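The Pink Pile: folding my way through the kids' clothes

Everyone keeps asking how the hand-me-down folding is coming along. Slowly! We take in outgrown children's clothes from a few streets, fold them flat, sort them by size and pass them on, and this season the pink things arrived first (they always do, I don't know why, maybe pink gets outgrown faster). Little clothes are such a pain to fold. A man's dress shirt is a piece of cake by comparison. It has a front, a back and some manners.

A bit about how we like things done, for anyone new. Every piece gets laid out on a clear white table, gets shaken or tugged until you can tell which end is the neck, and then it's sides in, sleeves down, bottom up. The finished bundle should be able to stand on its edge in a Pinov box without flopping over. We label by height, so the little ones are mostly in the 90 and 100 boxes, and if the tag has been cut out we just hold the thing up against one that still has its tag and hope for the best.

Dusty pink with a cartoon dog

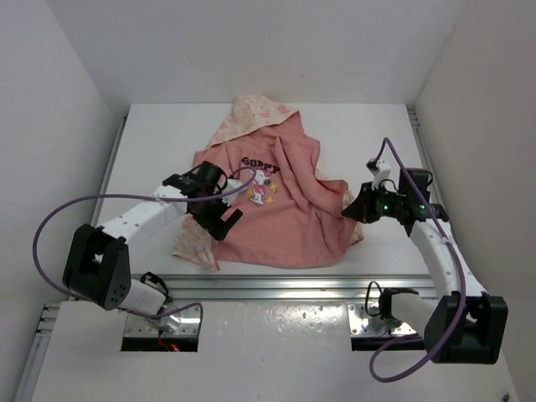

Look at that floral print peeking out from behind the plain pink! Cream with pink flowers, and it pops up at the far end and again in a pointy corner down at the front. The dog on the print is my favorite, a big round white head and yellow stars around him, and I think the lettering says SUPPY, but with that fold running through it I wouldn't swear to it. Long ridges like the ones beside him are what I fuss over most. You can fold right over them, sure, but then your bundle comes out fat on one side and the whole row in the box starts to lean. Smooth first, fold second. I say it so often that Yoon-hee Yook has threatened to stitch it on a cushion.

Pale pink with little motifs 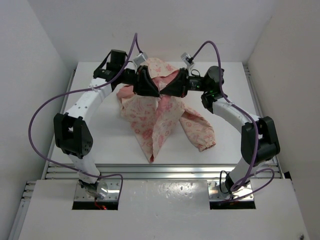 Still at the crumpled stage, pinched up in the middle, with a sleeve lying flat on the table. Cuffs with gathered elastic like this one never want to lie down neatly! My way is to fold the sleeve in along the side and tuck the cuff underneath, so the weight of the body holds it. I've tried doing it the other way around and the cuff just creeps out again by the time you've reached for the next piece.

Dzifa Acheampong wrote in to say she does it differently: sleeves crossed over the chest first, cuffs facing each other, and then the whole thing rolled up from the hem. She gets more into a drawer that way and her kids can see every print from the top without digging.

I'm tempted, I really am. Rolling would be lovely for the drawers at home, and I might try it on the pajamas this week. For the boxes I'll stick with flat, though, mostly so İlker Erdem can flick through them like record sleeves when somebody comes by looking for a particular size. Blues and greens are next, and there's a whole sack of odd socks I'm pretending I haven't noticed. If you have a trick for hoods, please send it over, mine all look like lumpy pillows.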